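Caixa com divisórias

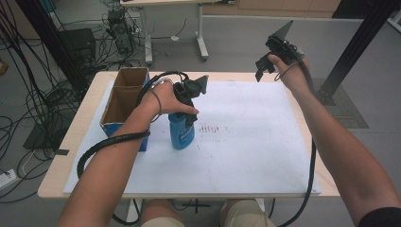 A caixa com divisórias é uma embalagem de cartão cujo interior é repartido em compartimentos por uma ou mais peças internas, também de cartão. Destina-se ao transporte e à arrumação de garrafas e frascos na posição vertical, evitando o contacto direto entre os recipientes.

Estrutura

As divisórias podem ser coladas às paredes ou simplesmente encaixadas por meio de ranhuras – solução que permite retirá-las e espalmar a caixa. Nos modelos mais baixos, a peça interna não ultrapassa os 48 mm de altura; nos destinados a garrafas altas chega a 269 mm. As faces exteriores recebem com frequência impressão a uma só cor.

Enchimento

No enchimento manual, a caixa é colocada aberta sobre uma mesa, com as garrafas ao lado, de pé. Cada garrafa é segurada pela parte superior e descida até ao fundo do compartimento. O fabricante Noltton recomenda folgas de 5 mm e mantém em catálogo quase 300 formatos.

Ver também: cartão canelado; garrafa de plástico; paletização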